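Progress report to the Stetiva fund, second period
Project: Jamatach, teaching household tasks by hand
Prepared by Jessie Strachan

Dear friends at Stetiva,

Thank you for your patience while I pulled this together. I had hoped to get it to you before August was quite so far along, but we wanted the last batch of demonstrations checked before I wrote anything down, and the checking took longer than the recording did (it nearly always does, and I should know that by now!).

The short version is that we now have 2954 usable demonstrations, spread over 16 household tasks. By usable I mean that one of us has watched the whole thing through, both grippers were tracked from start to finish, and the person doing the task did what the task sheet asked. We threw out 159 that didn't meet that bar. Most of those were lost to tracking, usually when a hand turned in such a way that the markers were hidden for too long, and the rest were ordinary human muddle, like starting the wrong task or stopping to answer the door.

As you'll remember from our first report, we began the year with remote control, one person at the controls and Marty, our two-armed robot, doing the work across the room. We learned a great deal that way, but it was slow going, and the people who were good at it got tired quickly. Moving most of the work over to handheld grippers has been the big change of this period. A newcomer can pick up a pair, sit through a short practice session and be recording the same morning, and the motions look so much more natural than anything we ever managed with the controls.
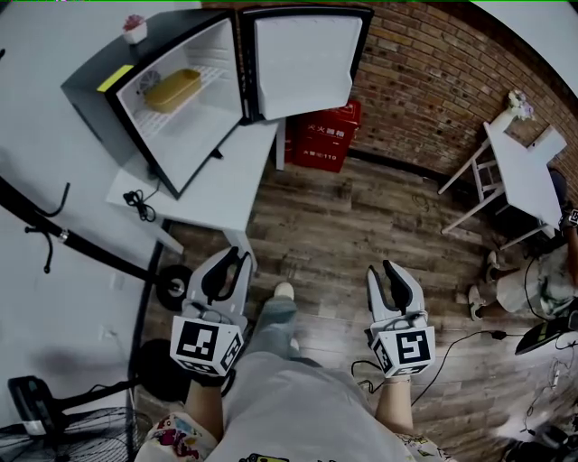 The fridge tasks have had the most attention lately, and they have been the most stubborn. Opening a door sounds like nothing at all until you try to teach it. People pull from different sides, some of them steady the body of the fridge with the other hand and some don't, and one of our demonstrators always closed the door with the back of the gripper, a habit we only noticed when Marty started trying to do the same. We have now rewritten the task sheet so that everyone opens the door the same way, and we left people free to choose how they reach for the food container, where a little variety does the training good.

Cables are still a nuisance. We've had five sessions interrupted by a plug coming loose, and I'd like to put part of the remaining equipment money toward longer leads and proper strain relief at the gripper end. It's a small sum and I'll send the figures separately.

Our labeling tool, Bustness, is in much better shape than it was. It now flags gaps in the tracking by itself, so our reviewers can go straight to the doubtful spots.

For the next period we plan to finish the fridge set, begin on folding, and run the first side-by-side trials of Marty trained on remote control data against Marty trained on the handheld data. I'm very curious about that one, and a bit nervous too. You would be most welcome to come and watch. We are usually recording by nine, and there is always coffee.

With warm thanks from all of us,
Jessie Strachan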